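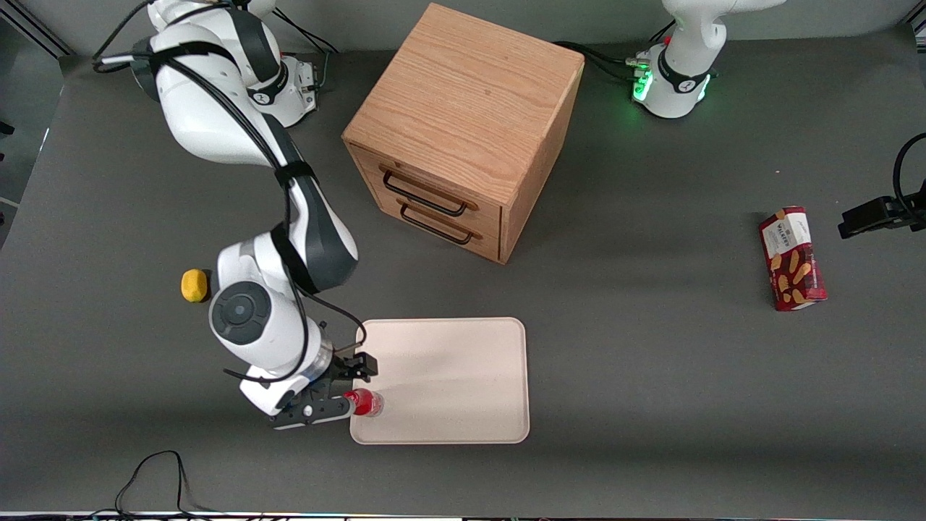 Small drawers, big claims

I've been promised a tidy desk by a lot of furniture. The latest promise comes from Garkance, whose two-drawer oak cube is meant to swallow everything that drifts across a work table in a week. The shop in Jodton had it marked down in January and I paid $60, plus $12 for delivery, so I'm allowed to be picky.

The cabinet
Light oak, and the grain carries over the top and sides, I'll give them that. The catalogue calls it "a system." It's two drawers, one on top of the other. My neighbour's kid could have told them so.

The handles
Black metal bars, thin ones. I like the look against the oak. I'm less sold on how they'll look after a winter of hand cream and sunscreen.

The drawer fronts
They sit flush, with a narrow gap between top and bottom. Efthymia Konstantinidis at the shop told me flush fronts "disappear into a room." Mine has not disappeared.

The tray
Pale beige plastic, rounded corners, a bit of a rim. Skindia sells something close to it as a "landing zone" for whatever you haven't put away yet. I'd call that a place to leave things until they become permanent. The low rim won't do much for anything that rolls.

The red bottle
Red cap, small, and exactly the sort of item that decides whether a storage idea works. Does it live in the tray or in a drawer? The Satti leaflet says daily things go on top. Everything I own claims to be a daily thing.

The table
Grey, and a good colour for it. I still think a plain shoebox would do most of this job for nothing.

Posted June 12, 2022. Comments are open.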